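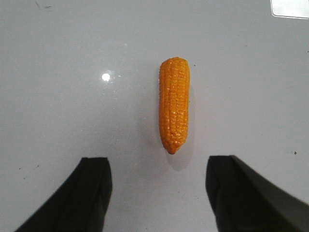
Wrist camera or fixed camera for picking one object and putting it on a plate?
Asked by Eldana Tamiru in Grippers and Cameras

Hello everybody. I am comparing two ways of giving images to our controller and I would like to hear from people who have more practice than me.

My task is small. There is one arm with a two-finger gripper, a toy corn cob, and a plate. The arm must take the corn from the table and put it on the plate, and in the second version it must take it off the plate and put it back on the table. I have one small camera on the wrist and one fixed camera that looks over the whole table. The controller is a Vuorinen, and it accepts both streams, but I have to choose which one it trusts for the position of the object.

With the wrist camera only, the approach is good when the corn is already in view. When it starts too far to the side, the arm searches for a long time and sometimes gives up. With the fixed camera only, the arm always goes to the correct area, but the fingers come down a little wrong. They close on the thin end of the cob, or the corn turns when it is lifted.

I recorded 229 attempts in June. 196 of them ended with the corn in the correct place. I mixed the two camera settings in the same log, so I cannot tell you the rate for each one. I know this was a mistake and I will repeat it properly. 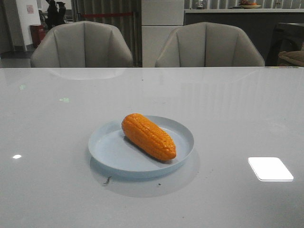 The plate makes another difficulty. On the flat table the fingers can go down until they almost touch. On the plate there is the raised rim, and if the corn lies diagonally, one end comes close to the rim and there is less space for the finger on that side. I tried to set the closing height higher – then the grip is on the top of the corn only and it slips.

My questions:

Is it normal to use the fixed camera for the first part of the movement and the wrist camera for the last part, and at which height do you change from one to the other?

Does the shine of the table disturb you? The lamps reflect in it, and I suspect that my detector sometimes takes a bright spot for the edge of the plate.

Should I buy longer fingers (Rudmont sells a set that fits) before I change anything in the software?

Thank you for your patience with my English.

3 answers

Mirko Barbieri
Accepted answer

Yes, it is normal, and I would do it in this way also. We had the same discussion in our lab with a Dalell arm and we lost much time trying to make one camera do everything.

The fixed camera is good for where, and the wrist camera is good for the angle. For a long object the angle is the important thing. When you look from the wrist you can see if the long side of the corn runs along the opening between the fingers or across it, and you turn the wrist before you go down. From the side this angle is compressed by the perspective, and an error of a few degrees is easy to make. I think this explains your corn that turns when you lift it.

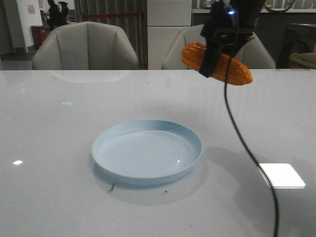
Corn held level above the table, with the empty plate farther to the left.

About the height, I cannot give you one number because it depends on your lens. Move the arm down slowly over the object and write the height where the whole corn, both ends, is still visible from the wrist. Change cameras a little above that point. If you change lower, you see only a part of the object and the center will be calculated wrong.

Grip near the middle, but correct a little toward the thick end. A cob is not symmetric and the weight is not in the middle of the length. I would also check the grip after lifting: stop for a moment, look with the fixed camera, and compare the angle of the object with the angle you expected. If it hangs down, put it back and try again. This costs time, but you will have fewer bad placements on the plate.

For the cable, leave enough length that it does not pull on the wrist when the arm is at the far side. Ours was too short and we blamed the calibration for two weeks.

I would wait with the fingers. First separate your log.

Tanner Boychuk

matte tablecloth. fixed it for me in five minutes. also turn off auto exposure on the wrist cam, it goes crazy when it passes over a reflection

Elisa Benedetti

I have the Rudmont fingers on a Wirneck gripper. They are good, but they bend more than the short ones when you close hard, and I had to lower the force. For a plate with a low rim I do not think you need them. With a deep bowl, yes.

One more idea. Before you close, rotate the gripper so that the fingers come on the two long sides of the corn. Then the rim near the tip does not matter so much. I had to add this as a rule by hand, my controller always preferred the shortest rotation.

Comment from Eldana Tamiru: Thank you to all three. I separated the settings and started again with 4 starting positions for the corn. The change of camera already works, but I still have to find the correct height. Tanner, I will ask if I can cover the table.

Comment from Tanner Boychuk: paper works too if you tape the corners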